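December, workshop book, late morning

Kettle's on, so this gets written up before I forget which pile was which. We're finally doing the odds bins properly, meaning the grey ones that have been collecting whatever came off the benches since the Hegarty job. I started on them straight after nine and I'm still not through, but the worst of it is behind me (I hope!).

The plan, such as it is: everything gets tipped on the long bench, sorted by what it is, given a wipe, and put back in a bin that holds one sort of thing only. Brendan Moriarty wanted it done by colour because that's how he looks for things, and I wanted it done by size because that's how they stack, and we argued about it over two cups of tea before settling on neither. We're going by job. Fondby bits together, Mestamby bits together, and a third lot for anything that could belong to either.

Stock sheet for the Mestamby lot says 197 pieces. I haven't checked it and I'm not going to today. The sheet was typed up before the shelves were moved, and I know for a fact that a good handful went out to Benik in the summer and never got crossed off. Brendan, if you read this, the pencilled figure of 56 in the margin is yours and I can't work out what it refers to. Boxes? Pieces still to come? Please write a word next to it.

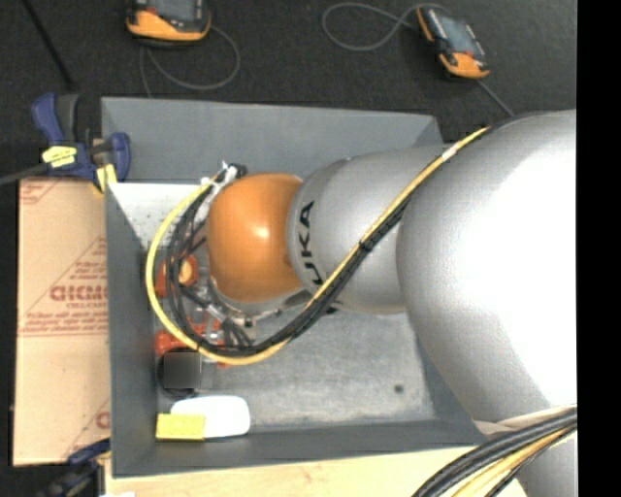 Bin choice has been the real headache. The deep ones swallow small parts and you end up with your arm in to the elbow, and the shallow ones won't take the long offcuts at all. I tried card dividers first and they went soft at the corners, then I tried the plastic trays from the Fondby delivery and they're a good fit widthways but slide about like mad when you carry the bin. What does help is colour against the grey. The red-orange pieces are dead easy to spot, even the one right up against the left wall, and the pale yellowish middle on that one gives it away at once. The black round one lower down is much harder to pick out, and dark parts like that are what I keep missing when I clear a bin in a hurry. So I'm lining one bin with an offcut of white sheet to see if the dark stuff shows up better on that. If it does I'll do the lot.

Labels next. The old ones were stuck on the short ends, and of course the short ends face the wall once the bins are on the rack, so for months we've been pulling each one out to see what's in it. New ones go on the long side, top left, big letters, and I've used the shelf code as well as the job name. First one done is 3449 and it looks very smart if I say so myself. The label tape ran out halfway through the second, so the rest are in marker on masking tape for now. More tape is on the order list, the wide sort this time please, the narrow peels.

Cleaning: warm water and a drop of washing-up liquid did fine for most of it. The greasy ones need the proper stuff from under the sink, with gloves on, and leave the window open. Don't use the green scourer on anything glossy. I did one before I thought about it and it's gone cloudy, so that's been put in the spares and I'll own up to it.

Still to do: the bottom shelf, 7 bins, none of them touched. There's a heavy one at the back that I'm not lifting on my own. Also want to move the bench lamp across, the light at that end is poor after three and I was squinting at part numbers yesterday.

Tea made. Back to it after lunch, and the white lining goes in first.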